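Gavholm Bimanual Forum > Methods > Folding

Thread: Scoring start states separately in garment folding
6 replies

slundgren wrote:
We finished the Pila comparison. Same policy, same dark red garment, 60 trials per condition, two arms on a shared plate. From a flattened start it completes the fold in 61 percent of trials. From a crumpled start it drops to 6 percent. My proposal is to stop reporting one pooled number. For reference, the garment in a long narrow rectangle with both grippers at its lower end:
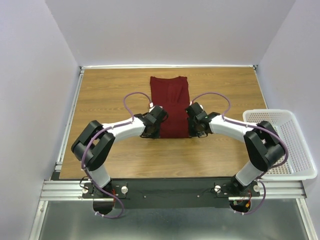 Re: Scoring start states separately

k_lunde wrote:
Agree on splitting. I don't agree that this shows a folding problem. The crumpled condition is a flattening task with a fold attached. If the policy never reaches a flat state, the fold stage has not been tested at all.

slundgren wrote:
The demos contain both stages and the policy is trained end to end. Failure at either stage is failure of the method.

k_lunde wrote:
Of the method, yes. But the table in your draft says "fold success". Rename the column or add a second one for flattening.

midtbo_h wrote:
How is the crumpled state generated? At Rønning we dropped the cloth from a fixed height and still got very different heaps. If one operator bunches it by hand, you are measuring that operator's habits.

slundgren wrote:
By hand, 3 operators, order shuffled. Spread between operators is in the appendix. Typical geometry below -- gathered at the top, one flatter flap toward the near side, a narrower piece trailing right. The trailing piece matters. My reading is that the policy treats any thin end as a sleeve and commits to it too early.

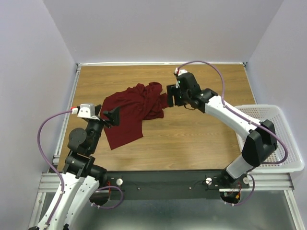 Fig. 2. Bunched garment, left gripper open above the left edge of the cloth.

midtbo_h wrote:
Shuffled order helps. I would still log a coverage ratio from the overhead mask before each trial and plot success against it. Two bins hide too much.

wwallin wrote:
Seconding the coverage ratio. The Grallbridge script computes it, but retune the threshold for dark red on brown wood grain. With the default it took shadow for cloth on our table.

slundgren wrote:
Will rerun with coverage logged in February. Column is renamed to "task success" for now.

k_lunde wrote:
Fine by me. I still want the flattening column.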